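Clasidon Simulation Suite: evaluation notes from the Losport Automation Office

1/ Over the past 11 weeks this office has reviewed the Clasidon kitchen package, a licensed set of simulated rooms and household objects for testing arm control software. Our findings are set out in this thread. The review was led by Tineke Wuyts and Toon Visser.

2/ The package is supplied by Dierckx under an annual licence. It contains 126 objects and a set of domestic rooms, each of which may be rearranged by script. Installation on our standard workstations was completed without assistance from the supplier.

3/ For the main trial we used the kitchen island layout with a Franka Emika arm. Objects on the marble worktop included a toaster, a crumpled rag, a sponge, a closed book and a teal spray bottle. Our software was asked to select and lift one named item per run. 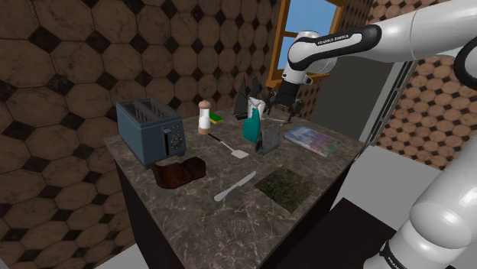 4/ Results. We carried out 3805 runs. Rigid, upright items gave steady results between sessions. Soft items were less consistent, and we would advise buyers to treat those figures with care - the supplier has acknowledged the point and plans a revision in December.

5/ Visual quality. Wall tiles, stone and metal cutlery are rendered to a good standard. Wouter Aerts notes that daylight settings are limited, and that changing them requires a restart.

6/ Documentation. The manual is clear on set-up but thin on gripper settings. Questions sent to the Dierckx help desk were answered the same afternoon.

7/ Cost. The licence covers almost 100 seats, more than most teams of our size will need. A smaller tier would be welcome - we have put this to the supplier in writing.

8/ We will renew for one further year. Departments wishing to borrow a seat should write to Ans Van der Linden at the Cuneo desk, giving the project name and the dates required.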